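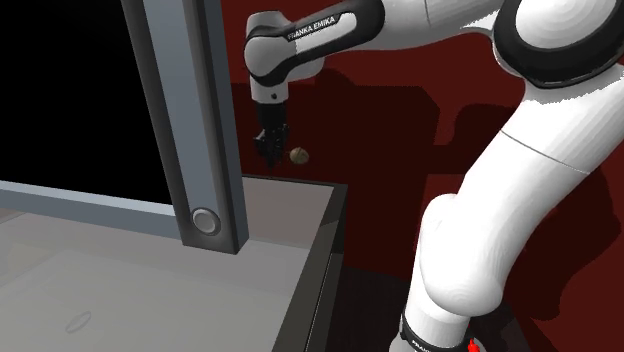
# Chapter 6: Soil Water and Irrigation Scheduling

Irrigation scheduling answers two questions: when to apply water, and how much to apply. Both depend on the amount of water the soil can hold within reach of the roots, and on the rate at which the crop removes it. This chapter treats the soil as a store with a fixed upper and lower limit. Chapter 7 takes up the equipment used to deliver the water.

Readers should be familiar with soil texture classes (Chapter 2) and with bulk density (Section 3.4). The pressure units introduced in Chapter 5 are used without further comment.

## 6.1 Terms

**Saturation** is the state in which all pore space is filled with water. A soil remains saturated only while water is supplied faster than it drains, or while drainage is blocked.

**Field capacity** is the water content that remains after free drainage has become very slow. In sandy soils this point is reached within a day or so of a heavy watering. In clay soils it may take several days, and the end point is less distinct. Field capacity is a working value, and two careful observers may assign slightly different figures to the same soil.

**Permanent wilting point** is the water content at which plants wilt and do not recover when placed in humid air overnight. Water is still present in the soil at this point, but it is held too tightly for roots to extract it at a useful rate.

**Available water capacity** is the difference between field capacity and permanent wilting point. It is stated as a depth of water per unit depth of soil, usually in millimeters per meter. Coarse sands have low values and silt loams have high ones. Clays hold more total water than silt loams, but a larger share of it lies below the wilting point.

**Root zone depth** is the depth of soil from which the crop draws most of its water. It changes through the season in annual crops and is nearly constant in mature orchards.

## 6.2 The Allowable Deficit

A crop does not use all available water with equal ease. Growth slows well before the wilting point is reached. For this reason, the schedule is based on a fraction of the available water, called the *allowable deficit*. Shallow-rooted vegetables are assigned a small fraction, and deep-rooted grains a larger one. The fraction may be changed at sensitive stages such as flowering.

The depth of water to be replaced is

D = A × Z × p

where *D* is the net depth (mm), *A* is the available water capacity (mm/m), *Z* is the root zone depth (m), and *p* is the allowable deficit as a decimal fraction.

### Worked case: the Botham field

The Botham field is a uniform loamy sand planted to beans. Laboratory tests give an available water capacity of 80 mm/m. The root zone depth at full cover is 1 m, and *p* is set at 0.5. The net depth is therefore 40 mm.

If the crop uses 5 mm per day and no rain falls, the interval between irrigations is eight days. Application losses are not included in the net depth. They are handled separately in Section 6.5.

The same method was applied to the Amini field, a silt loam on the opposite side of the Zarkier drainage. The interval there is longer, and a single heavy application is practical. On the Botham soil, any depth above the deficit passes below the roots and carries nitrate with it.

## 6.3 Sources of Error

Most errors in scheduling come from the value of *Z*. Published root depths assume a soil without restricting layers. A compacted layer left by tillage can reduce the effective depth by half, and the calculated interval is then too long. A pit should be dug in each soil type before a schedule is adopted.

Errors in *A* come mainly from disturbed samples. The procedure in Appendix C, revised by Roya Asadi after the Rastis survey of 2000, uses intact cores and should be followed where the soil has visible structure. Stones larger than the core diameter must be estimated by volume and deducted.

Rainfall is the third source. Light showers that wet only the leaves and the upper few millimeters of soil are commonly left out of the balance. Section 6.4 gives the method for separating effective rainfall from total rainfall, beginning with daily gauge records for April.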